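4.2 What the stewards told us

I should say up front that I went into this part of the study expecting the stewards to be the boring bit. Brigitta and I had 408 usable survey forms from fans at the Durkine ground, and I figured the interviews would just back those up. Well, no! The fans mostly blamed late kickoffs and beer lines for trouble in the stands. The stewards hardly mentioned either one. What they talked about, over and over, was the public address system and who gets to speak on it.

At Durkine the announcer can't ask people to sit down without a call from the control room first. At Braltora, the smaller of our two grounds (it holds 600 on a good night), the announcer just does it, usually by name if he knows the culprit. We did the Braltora interviews in July, before the season got going, so people had time to chat and weren't shy about it.

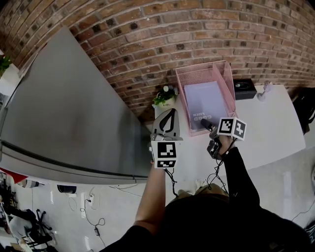 Figure 3. Countertop with potted plant and pink wire mesh organizer, brick wall behind.

Four of the stewards we spoke to had worked both grounds, and I leaned on them a lot, maybe more than I should have. One told us that a crowd "goes quiet if it hears a voice it knows, and goes mad if it hears a recording." I like that line, but it's one person's view and our survey can't really test it. We only asked fans whether they had heard an announcement, and 100 of them left that question blank. Osaze Dauda has suggested (in comments on an earlier draft) that a blank probably means "no." I'm not so sure. The question was at the bottom of the second page, and plenty of people gave up before then.
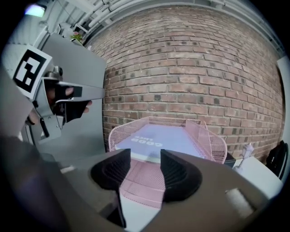 Figure 4. Hand-held gripper with square black-and-white marker.

Then there is the matter of players talking to the crowd. Stewards at both grounds brought this up without any prompting from us, and they disagreed. The Durkine people wanted it banned outright after the final whistle. The Braltora people thought a captain with a bit of sense could empty a stand faster than they could. Brigitta Wallner coded these answers separately, and I come back to them in section 5, where the league rules come in.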